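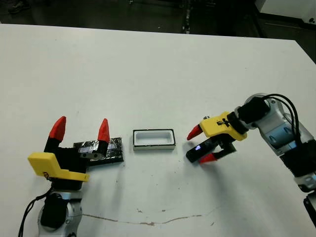 According to Sabina Kadlec, most goods turned away at the Bomau store have been wrapped well but labelled badly, and new users should read this section before they cut any film.

4. Wrapping and labelling small goods for shelf storage

4.1 Clear the packing surface and wipe it with a dry cloth. Grit caught under the film will scratch painted or polished items.

4.2 Let goods brought in from a cold vehicle stand indoors for 24 hours before wrapping.

4.3 Lay the item on the film with its longest side facing you. Fold the film over twice, press out the air with the flat of the hand, and tape the ends down.

Note: Vuvell film is sticky on one side only. The sticky side faces inwards.

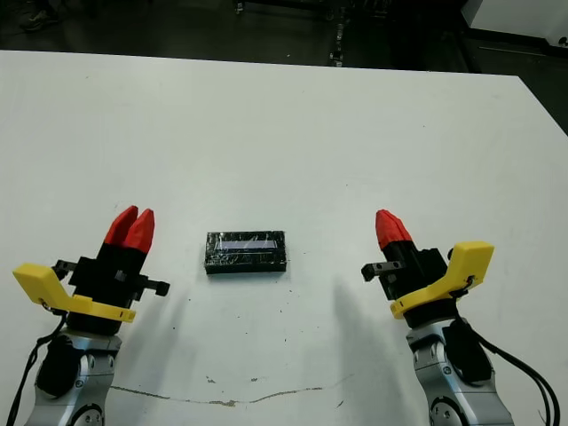 4.4 Write the shelf number, the month of arrival and the sender's initials on the label. Use a soft pencil, as ink may spread when the store is damp.

4.5 Fix the label where it can be read without lifting the item. Leave a margin of 2 cm between the label and any fold.

Caution: Do not use staples. Goods found with staples will be returned to the sender unopened.
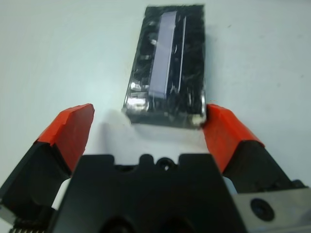
Checking is carried out at the counter before anything is accepted for the shelves. Staff tilt each packet under the lamp and look for gaps and lifted tape. Clear film over a black surface, as on the packet shown, gives a strong shine and can hide a small tear, so dark goods should be viewed from more than one side. Queries about refused items should be sent in writing to Reijo Oksanen at the Skevbridge office, quoting the shelf number.

4.6 Keep the counter slip until the goods have been collected.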